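Hadmont寓所运营联席会议纪要

会议日期:2019-12-02
会议地点:Favbridge,Hadmont寓所一层东侧会议室
主持:Siobhán Ó Conaill(寓所主任)
记录:寓所办公室
出席:Siobhán Ó Conaill;Kathleen Rafferty(住户代表);护理组、膳食组、后勤组、财务组各组组长;Quinlan机电服务公司驻点工程师
列席:Brerkusus洗涤公司客户经理(仅参加第四项议程)
请假:文娱组组长(已书面提交意见,见第七项)

一、确认上次会议纪要

会议审阅了上次联席会议纪要。Kathleen Rafferty提出,上次纪要第三项中“住户普遍同意调整晚餐时间”的表述与当时讨论情况不符,她当时转述的是南翼住户的意见,北翼住户尚未征询。主持人同意更正,原句改为“南翼住户多数同意调整晚餐时间,北翼意见待征询”。除此之外,与会人员对上次纪要无异议,纪要予以确认。

二、上次会议遗留事项办理情况

(一)北翼二层走廊扶手松动。后勤组报告,松动的托架已全部更换,护理组于更换后逐段检查并签字。该事项办结。

(二)前厅访客登记簿。办公室报告,新登记簿已启用,增设了“离开时间”一栏。护理组反映,傍晚前厅无人值守的时段内,访客离开时漏填的情况较多,交接班时须逐间核对,耗时较长。会议讨论后决定,傍晚时段由办公室值班人员将登记簿移至值班窗口,访客离开时在窗口填写。该事项继续跟踪。

(三)图书角书架搬迁。因新位置墙面需先做加固,搬迁尚未进行。Quinlan驻点工程师表示墙体加固不属于该公司合同范围,后勤组将另行询价。该事项顺延。

(四)北翼住户对晚餐时间的意见。膳食组已发放征询单,回收情况不理想。Kathleen Rafferty说明,部分住户视力不佳,征询单字号偏小,且需要在两个相近的时间中勾选,容易填错。她建议由她本人陪同膳食组逐桌口头征询。膳食组同意。该事项继续跟踪。

三、冬季供暖与热水

Quinlan驻点工程师就入冬以来的设备运行情况作了汇报。

锅炉房两台锅炉目前交替运行,切换由人工完成。主锅炉的循环泵曾出现异响,经拆检更换轴承后重新投用,至会议召开时未再收到异响报告。备用锅炉的点火装置已使用多年,工程师建议趁明年夏季停暖期间更换,届时另报预算。

热水方面,南翼末端几间客房早晨出热水较慢。工程师说明,该段回水管路较长,且早晨用水集中,单靠调高出水温度不能解决,也会增加烫伤风险。可行的做法有两种:一是调整回水阀开度,使回水在早晨用水高峰之前先行循环;二是在末端加装小型回水泵。前者无需采购,后者需要停水施工。

护理组组长表示,早晨洗漱时段护理人员需在两翼之间往返,若个别房间等候热水时间过长,后面房间的安排会依次延后。护理组倾向于先试行第一种做法,视效果再议。

Kathleen Rafferty转达住户意见:部分住户感到晚间室温偏高,希望能自行调节。工程师答复,客房散热器均装有手动温控阀,但有几间的阀门旋钮已被拆除或卡死,需要逐间排查。主持人询问旋钮被拆除的原因,护理组答复,部分旋钮系早年应家属要求拆除,担心住户误操作,其后住户更换,旋钮未再装回。

会议决定:
1. 由Quinlan调整南翼回水阀,并由护理组在每日早晨记录末端房间出热水情况,于一月的会议上汇报。
2. 由Quinlan会同后勤组排查全部客房温控阀,旋钮缺失的予以补装。确因护理需要不宜由住户自行调节的房间,由护理组在护理计划中注明,并告知住户及家属。
3. 热水出水温度维持现有设定,任何调整须经护理组组长书面同意。

四、洗涤服务与客房织物管理

Brerkusus洗涤公司客户经理列席本项。

(一)洗涤量与账单核对

财务组报告,上季度Brerkusus账单所列洗涤件数为1,412件,寓所自行登记的送洗件数为1,195件,两者相差较大。财务组已暂缓支付差额部分,并将双方单据逐张比对。

Brerkusus客户经理说明,该公司按进厂扫描件数计费,寓所则按装袋清单登记,两种口径在成套床品上存在差异:寓所将被套与枕套作为一套登记,洗涤厂则分别扫描。此外,有数袋衣物因标签脱落在厂内重新打标,存在重复扫描的可能,该公司愿意重新核查。

财务组组长认为,成套登记的口径差异可以解释一部分差额,但寓所自合同生效起一直沿用该登记方式,Brerkusus此前账单亦按套计费,口径于何时变更、是否书面通知,应由对方予以说明。客户经理表示需回公司查证后答复。

主持人强调,在差额查清之前,已确认无争议的部分应按期支付,以免影响正常服务。

(二)公用床品盘点

后勤组报告,经盘点,寓所现有公用床单292条,其中部分已磨薄,不宜继续使用。后勤组提出按磨损程度分为继续使用、改作他用、报废处理三类,改作他用的可裁成擦拭用布,由清洁人员领用。浴巾与洗脸巾尚未盘点,计划于本月内完成。

护理组组长提出,盘点时请一并核对防水床垫罩的数量。近来夜间更换床品时,备用柜内经常取不到合适尺寸的床垫罩,护理人员须到另一翼借用。后勤组答复,床垫罩有两种尺寸,外观相近,入柜时未作区分,将在柜内加设分隔并张贴尺寸标识。

(三)住户自带织物

Kathleen Rafferty就住户自带的毯子、被褥、桌布、披巾等物品的洗涤问题作了较长发言。她指出,寓所一向鼓励住户携带家中用惯的物品入住,很多住户的床上铺的都是自己家里的毯子,这对刚入住的住户适应环境有实际帮助。但这类物品一旦混入公用洗涤,便可能出现缩水、褪色或遗失。近几个月她收到的住户反映中,与织物有关的占多数,其中有住户的羊毛披肩洗后明显变小,也有住户的印花枕套送洗后再未送回。

她提出三点请求:自带织物应与公用床品分袋;贵重或有纪念意义的织物,应允许家属自行带回清洗;送洗物品遗失或损坏时,应有明确的登记与答复程序,不应由住户自己向多个部门反复询问。

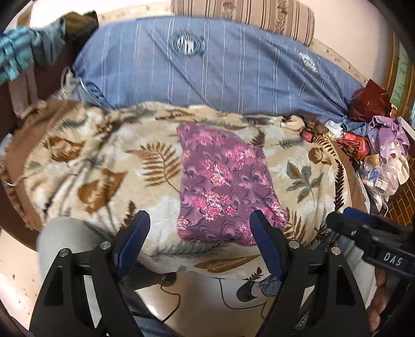
护理组组长对上述意见表示理解,同时说明了实际操作中的困难。护理人员更换床品时往往时间紧迫,尤其是夜间,床上的织物通常一并卷起装袋,事后很难逐件分辨归属。部分家属在物品上缝了姓名标签,便于识别;部分家属仅用记号笔书写,数次洗涤后即模糊不清。也有家属明确表示不愿在物品上缝标签。

后勤组组长建议,在每间客房衣柜内侧设置一只单独的布袋,专门用于存放需要送洗的自带织物,颜色与公用洗涤袋明显区分。对于家属不愿缝制标签的物品,可采用能够拆卸的布标,以安全别针固定在洗涤袋上,物品本身不作任何处理,每袋只装一位住户的物品。

护理组组长对使用别针提出异议,认为别针一旦脱落,可能混入床品造成刺伤。经讨论,改为在袋口绳带上系挂号牌。

Brerkusus客户经理表示,该公司可以提供小袋单独洗涤,整袋进、整袋出,厂内不开袋分拣,但单独洗涤的计费标准与混洗不同,且羊毛、丝绸及有手工装饰的织物仍建议不送洗涤厂。对于已反映的披肩缩水问题,该公司承认该件物品误入高温程序,愿意按合同约定赔付,请寓所提供物品登记资料。

财务组组长询问,单独洗涤增加的费用由寓所承担还是计入住户费用。主持人认为,自带织物的日常洗涤已包含在住户所缴费用之内,不宜另行收费,增加部分应先从洗涤预算中列支,待试行一段时间后再看总额。财务组组长保留意见,要求记录在案:财务组认为在账单差额未查清之前增加新的计费项目,会使后续核对更加困难。

Kathleen Rafferty表示,住户对另行收费会有较强烈的反应,她个人赞同主持人的意见。她同时提醒,入住手册中关于自带物品的一页内容陈旧,仍写着早已停用的洗涤房电话,请一并修改。

会议决定:
1. Brerkusus应于下次会议之前就计费口径及重复扫描问题作出书面答复,并附逐袋明细。答复之前,差额部分继续暂缓支付。
2. 自一月起在南翼试行自带织物单独装袋。布袋由后勤组采购,号牌由办公室编制。
3. 新入住住户的自带织物,由护理组在入住当日与住户或家属共同登记,登记内容包括名称、颜色与花样、有无标签、是否允许送洗。登记表一式两份,住户留存一份。
4. 已入住住户的自带织物补登,由护理组按房间顺序安排,不设统一截止日期,但应在试行期内完成南翼部分。
5. 织物遗失或损坏,统一由办公室受理,收到反映后应在五个工作日内书面答复。
6. 羊毛披肩的赔付由财务组跟进,办公室负责向该住户说明情况并致歉。
7. 磨损床单按后勤组所提三类办法处理,报废部分须经护理组抽查后方可出库。

Brerkusus客户经理于本项结束后离席。

五、膳食安排

膳食组组长汇报冬季菜单调整情况。入冬后午餐增加热汤,晚餐保留两种主食供选择。近期有住户反映炖菜中的蔬菜过软,也有住户反映同一道菜过硬,膳食组认为系不同批次烹煮时间不一致所致,已要求厨房按批次记录起锅时间。

节日期间的膳食安排与往年相同,节日当天午餐在大餐厅集中供应,家属可预约参加。膳食组已备下供约200人用餐的餐具,其中部分餐具需向Favbridge镇礼堂借用。办公室负责办理借用手续,归还时由膳食组清点并签字。

护理组组长提请注意,节日午餐家属人数较多,往年曾发生家属将自带食品分给邻座住户的情形,其中有住户需控制糖分,有住户须进食软食。会议讨论了是否禁止家属携带食品。Kathleen Rafferty不赞成禁止,认为家属带来的点心对许多住户而言是节日的一部分。主持人提出折中办法:家属可以携带食品,但应在入口处告知护理人员,由护理人员提示哪些住户不宜食用,且只与自家住户分享。会议同意照此办理,由办公室将相关说明写入预约回执。

关于咖啡供应。数位住户希望下午茶时段恢复供应现煮咖啡。膳食组说明,咖啡机停用系因漏水,维修配件已停产。后勤组将了解更换费用,下次会议再议。在此之前,下午茶时段以滤泡咖啡代替,用保温壶盛装。主持人要求保温壶摆放在由工作人员照看的台面上,住户取用时由工作人员代为倒取。

关于晚餐时间。因北翼意见尚未收齐,本次不作决定。

六、人员与排班

护理组组长汇报排班情况。两名夜班人员因个人原因提出转为日班,其中一人已安排对调,另一人需待新招人员到岗后方能调整。招聘启事已张贴于寓所门口及镇上公告栏,收到若干应聘材料,面谈安排在本月中旬之后。

Siobhán Ó Conaill询问节日期间的人手是否充足。护理组组长答复,节日当天及次日的日班已经排满,次日夜班尚缺一人,如无人自愿顶班,将联系代班机构。财务组提请注意代班费用应列入临时用工科目,不得与常规加班合并填报,上一年度曾因合并填报而在年末重新调整账目。

关于交接班时间。现行交接班时间与早餐送餐时间部分重叠,护理组与膳食组均感不便。两组曾各自提出方案,护理组希望早餐稍后,膳食组希望交接班稍前。双方在会上再次说明理由,未能形成一致意见。主持人请两组组长于会后当面商定,如仍无法达成一致,由她本人决定,并于一月的会议上通报。

关于培训。本年度搬抬操作复训已完成大部分,尚余夜班人员未参加。护理组将安排一次晚间场次。后勤组清洁人员亦提出希望参加,理由是在整理床铺时常被住户请求协助起身。主持人认为该请求合理,同意清洁人员旁听基础部分,但重申清洁人员不承担搬抬工作,遇有住户提出此类请求,应按铃通知护理人员。

七、文娱活动

文娱组组长书面意见由主持人代为宣读,要点如下:

(一)合唱活动室的钢琴需要调音,调音师可在节日前上门,请批准费用。会议予以批准。

(二)手工活动参加人数增加,现有桌椅不足,希望借用小餐厅。膳食组表示下午可以借用,但应在晚餐摆台之前清理完毕,针线、剪刀等物须当场清点收回。会议同意。

(三)建议为活动室添置放大镜台灯。Kathleen Rafferty表示支持,并提及几位参加缝纫的住户近来因光线不足提前离席。后勤组将就不同型号询价,财务组表示可从活动经费结余中列支。

(四)外出活动。因天气原因,赴镇上博物馆的参观推迟至天气转暖之后,具体日期另行通知。部分住户已自行缴纳车费,办公室应在本月内退还或按住户意愿留存,并开具凭据。

八、安全与设施

后勤组汇报,本季度消防演练已经完成。演练中发现,北翼一层防火门闭门器力度过大,使用助行架的住户推门困难,一位住户在演练中途需人协助方能通过。Quinlan驻点工程师表示,闭门器力度可以在规范允许的范围内调小,调整后须重新检验自闭性能,他将于本周内处理并出具检验记录。

停车场照明方面,入口处一盏路灯不亮,经查为线路进水,已临时断电,待天气干燥后更换接线盒。在修复之前,傍晚离开的访客由值班人员提醒走侧门坡道。Kathleen Rafferty提出侧门坡道在结霜时较滑,后勤组将在早晚各撒一次防滑砂,砂箱置于坡道顶端。

电梯年检已通过。电梯内语音报层音量偏低,听力较弱的住户听不清。工程师说明音量可调,但夜间会影响电梯旁房间的住户休息,设备本身不支持分时段设定。会议讨论后决定先调高一档,由办公室征询电梯旁住户的意见,如有异议再作调整。

急救呼叫铃方面,护理组报告有两间客房的拉绳过短,住户卧床时够不到。后勤组已更换加长拉绳,护理组复核无误。主持人要求此后凡移动床位,护理人员应当场确认拉绳位置,并在房间记录中签字。

九、住户代表反映的其他事项

Kathleen Rafferty反映以下事项:

(一)报纸送达时间不稳定,有时迟至午后。办公室将与报纸投递方联系。

(二)公共客厅电视音量问题。有住户认为过大,有住户认为过小,双方曾有口角。她建议将靠窗一侧留作安静区,电视移至另一侧。后勤组认为可行,但需移动插座,Quinlan将协助评估。

(三)住户信箱的钥匙遗失后,补配时间较长。办公室说明,补配须由锁具供应商完成,现场无备用钥匙。会议决定为每只信箱加配备用钥匙一把,封存于办公室保险柜,领用时登记。

(四)一位住户希望在自己的房间内饲养鸟类。会议对此进行了讨论。护理组担心邻近房间住户有呼吸道疾病,后勤组关注清洁问题。现行入住条款仅对猫、狗作了规定,未提及鸟类。主持人认为不宜在会上就个案作出决定,由她与该住户及其家属当面沟通后再议,条款本身应在下次修订时补充。

十、其他事项

财务组提请各组于本月内提交下一年度预算初稿,格式沿用上一年度,凡增列项目须附说明。膳食组询问借用餐具的运输费应列入膳食预算还是活动预算,财务组答复列入活动预算。

办公室通知,会议室投影幕布拉绳损坏,报修期间请勿强行拉动。

十一、下次会议

下次会议定于一月举行,具体日期由办公室另行通知。下列事项列入下次会议议程:南翼热水记录;Brerkusus书面答复;自带织物单独装袋试行情况;浴巾及床垫罩盘点结果;晚餐时间;交接班时间;咖啡机更换费用;图书角墙面加固报价。

主持人宣布会议结束。

本纪要经主持人审阅后印发各组,并张贴于一层公告栏。住户如对纪要内容有疑问,可向住户代表或寓所办公室提出。

读者留言

北翼住户家属:请问北翼什么时候开始单独装袋?我母亲的两条毯子都没有缝标签,是不是先带回家洗比较稳妥?
寓所办公室 回复:北翼安排将在南翼试行后公布。在此之前家属可以自行带回清洗,请在取走时告知当班护理人员。

南翼一住户:第三项写得不全。早上不单是热水慢,水流也小。请工程师来看看。

老读者:防火门的事终于有人提了,谢谢Kathleen。

晚饭早吃派:晚餐时间已经议了三次,希望一月能定下来。

匿名:咖啡用保温壶装也行,只要是热的。

相关内容

Hadmont寓所入住手册(自带物品部分修订中)
节日午餐家属预约办法
住户信箱钥匙补配须知
Quinlan机电服务报修流程
上次运营联席会议纪要(更正版)
南翼自带织物登记表及填写说明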